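OK so I went to Nasr for dish soap and a shower curtain. That was the whole list. I was gone two hours. Thread, I guess.

First thing inside the doors, where the pool noodles used to be: school supplies, 67 percent off. School has been in session for what, a couple of weeks? The glue sticks are already in the sad bin by the carts.

And right behind the sad bin, pumpkins. Fine. I like pumpkins. But these were the foam ones, and the foam ones were ALREADY picked over. Who is out there buying a foam pumpkin in August? Show yourselves, I'd like to talk.

I ran into Latifa Cherkaoui in front of the candles (of course I did, she lives in front of the candles) and she had six of the "Cider Porch" ones in her cart. She told me they were gone by the first week last year. So now I have two.

I do not need candles. I have a drawer of candles.

Then you go around the corner, past the throw pillows, and there's a whole wall with brown paper taped over it. You could see tinsel sticking out the bottom. Brown paper isn't fooling anybody, Nasr. We know what's under there.

Asked the kid stocking the shelf when the paper comes down. He said October. Then he looked over his shoulder and said "early October" like he was passing me state secrets.

Meanwhile the shower curtains, a thing people need all twelve months, are down to one short row. Ducks, more ducks, and a gray one with a rip in the package. I went with the ducks.

Somebody's going to tell me to try Sametti instead. I did! Last week! Sametti had a 242 dollar light-up moose at the entrance and no moose-free way to get to the light bulbs. I paid for my bulbs and left.

My brother-in-law Hatem Gaber used to manage seasonal at the Filluven store, before they closed it, and he says the orders go in so far ahead that by the time you're hunting for a Halloween costume, he was already done thinking about Valentine's Day. He also says he can't hear sleigh bells now without wanting to sit down.

What gets me is the swimsuits. It was hot out today. I was sweating in the parking lot. I wanted one plain black suit for the Y and the lady said they'd sent them all back. But would I care to see the fleece?

(I looked at the fleece. It was nice fleece. I didn't buy it, please clap.)

Final damage: 108 dollars. Ducks, two candles, a pack of index cards I talked myself into, bananas, a doormat with a crow on it. Got all the way home and put everything away before I noticed.
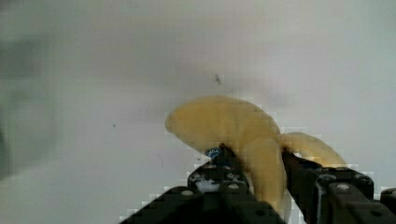
Caltberg, September 2018

No dish soap. I forgot the dish soap. It's back to Nasr tomorrow, and if that brown paper has come down even an inch I'm telling all of you.

Update from Latifa: she went back for more candles and they're out. She wants to know if I'd part with one of mine. I said I'd trade it for dish soap and she's thinking it over.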